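Wesard two-finger gripper in simulation: my review after a long stretch of pick and place

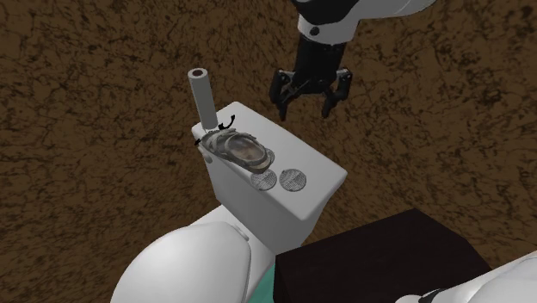 Page last changed: 2025-11-23

I've been meaning to write up the Wesard gripper model for ages, and a couple of you have nudged me, so let's go! I'm talking about the simulated version that plugs into Sorkonbridge, the one you download and bolt onto whatever arm you've already got in your scene. I have never touched the metal one. If you want to know how the real fingers wear, this page can't help you.

My test scene is the bathroom one, with the arm hanging over a toilet tank that has a sandal, a tall gray tube and a few round mesh discs on the lid. I love this scene. The tube is easy, the sandal is annoying and the discs are downright mean, so you find out pretty fast what a gripper model is good for.

Setup first. Getting the thing onto my arm took 12 minutes, and most of that was me hunting for the wrist offset (it's in the second tab of the config panel, under "mount", and why it isn't under "wrist" I couldn't tell you). With the Cisudska model I used before, I lost a whole evening to fingers that loaded in backwards. So, big points to Wesard right there.

Over the past few months I logged 1,262 grasp attempts with it. That sounds like a lot, but the script runs overnight and I sleep through it. The tube was nearly boring. Come down from above, close, lift. The only misses I saw were when my planner came in too low and clipped the rim, and I blame my planner for that.

The sandal is where I got interested. If you go for the footbed from the side you're fine. If you go for the straps, the fingers slide in between the crisscross bands, and then it all depends on how your contact settings are tuned. Out of the box it slipped a lot. I bumped the finger friction up a little and cut the closing speed in half, and after that it held on way better – not perfect, but good enough that I stopped watching every run.

Now the discs. Oh, the discs! They lie flat on the lid and there's barely anything to grab. I ran a batch of 200 tries on just those and got 47 clean lifts. I did the same batch with the Cisudska and it did worse, though I'd be lying if I said the gap was huge. Any parallel gripper is going to struggle with a thin flat thing on a hard surface, and if that's mostly what you pick up, get a suction model and save yourself the grief. The best trick I found was nudging a disc out past the edge of the lid with one finger and then pinching the part that sticks out. Siwan Cadwaladr suggested that one on the forum back in February and I ignored it for way too long. Sorry, Siwan!

Things I don't like. The little linkages between the fingers look great, but they slow my machine down when I run several arms at once. There's a simple version with plain blocks for collision, and you should switch to it for anything overnight. The manual is thin, too. The page on force limits is four lines long and one of them is a typo.

I also tried the Ansari controller with it for a week. Smoother on the way down, slower to close, and it kept stopping short above the tank because it treats the lid as higher than it is. You can fix that with the clearance setting. I went back to the stock controller anyway, mainly out of habit.

Would I pick it again? Yep. For a cluttered scene with mixed shapes it's the easiest gripper I've used, and the price (free, if you already have Sorkonbridge) is hard to argue with. Four out of five from me. I'm taking the last point off for the manual.

Next up is a towel, if I can get the cloth to stop exploding.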